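4. Handling rules for bags, pouches and other floppy stuff

If you've come straight from section 3, your grippers are on, the jaws close evenly, and you're itching to pick something up. Good! Read this part first though. I wrote it after going back through 714 of our own two-handed runs at the Follusville bench, and I had to throw out 97 of them for things that are easy to avoid.

Before you start

1. Clear the table of anything the run sheet doesn't list. Pens, phones, your coffee (I've done it).
2. Open and close each gripper fully, twice. If a linkage sticks, stop and go back to 3.2.
3. Check that every cable has slack and can't catch on a chair when you turn.

Picking up a bag

4. Grip near a sealed edge. The middle of a snack bag is mostly air, and squeezing there makes it pop or slide away from you.
5. Close slowly until the bag stops slipping, then stop closing. You don't get extra credit for a hard grip.
6. Lift with one gripper and keep the other one low and close by, ready to help. Ga-eun Nam, who taught me all this, calls it "keeping a hand under the baby."
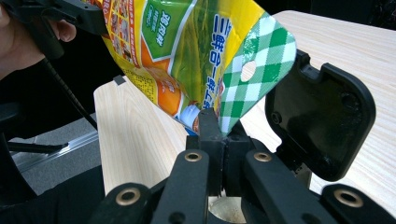 7. When you pass the bag across, let both grippers hold it for a full second before the first one opens. I count "one Zepeda" out loud, after the old Zepeda checklist we used to work from. You can count whatever you like.
8. Set it down, open the jaws all the way, and only then pull back.

Note: A slip is fine. Pick the bag up again and carry on, and mark the run "recovered" in Istorell. Please don't delete it, we want those!

Caution: Keep bare fingers away from the pivots while the jaws are moving. They pinch, and it hurts more than you'd think.

Caution: Never steady the bag with your free fingers. A run with a bare-hand touch on the item goes in the reject pile, even if the rest is lovely.

When to swap the bag

Swap it if a seam has split or the print has rubbed off where you grip. The Goto bin by the door is for used bags, and yes, people have eaten from it. Don't.

These rules apply from 27th March. If something doesn't work on your bench, tell me before the April update and I'll fix the wording.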